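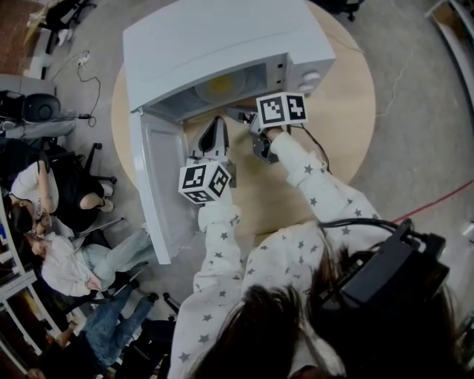
Vol. 6, p. 47

Monday, late

Moved the last of the boxes into the Trellmont apartment and have spent the evening discovering which of my possessions I packed while angry. The angry boxes are labeled "STUFF." The calm boxes, from the first two days, have an inventory taped to the lid. I can lay my hands on nine kinds of tea and a lemon zester, and I have no towel.

The rent is 906, which the leasing office says as "nine-oh-six," as if it were an area code. For this I get one and a half rooms, a closet that wants to be the other half, and a view of the Julance parking lot. Julance sells mattresses. Their sign stays lit all night and says SLEEP in blue letters directly onto my pillow.

Dinner was soup from the microwave, again. I have now eaten so much microwave soup that I have opinions. The lentil wants stirring at the halfway point and the tomato should be left alone to think about what it's done. I do own a stove. I looked at it today and it looked at me.

Called the internet people, Fomia, at four. The recording thanked me for my patience before I had shown any. A man came on, very kind, and asked for my account number, which is on a letter, which is in STUFF. He said he could look me up by my old address. There is somebody else at my old address now and she already has internet. He seemed pleased for her. I am to expect a technician between eight and six, a window I'd have called a day.

Walked down to the river before dark to avoid unpacking. March is doing its usual thing of being warm for as long as it takes you to leave your coat at home. Came back by the long way, past the library (closed Mondays, good to know) and a bakery called Swai that had one roll left. I bought it out of pity and ate it at the crosswalk. Very good roll. Possibly the best decision of the move so far, and it cost less than the tape.

On the subject of cost: movers, 486, including a charge for stairs. I asked if the elevator didn't count against the stairs and was told it was a long carry to the elevator. I paid. One of them had carried my desk on his back like a turtle and I was in no position to argue geometry.

The upstairs neighbor either exercises or is building something. Thump, pause, thump thump. I've been trying to work out the tune. It stopped at ten, which I call decent of them.

Tomorrow: towel, shower curtain, change of address form. Find the letter. Wait in for Fomia. Call my sister back and tell her it's lovely, which it sort of is, with the lamp on and the blinds down and SLEEP only coming in at the edges.

Drying off with a sweater for now. Wool, a mistake.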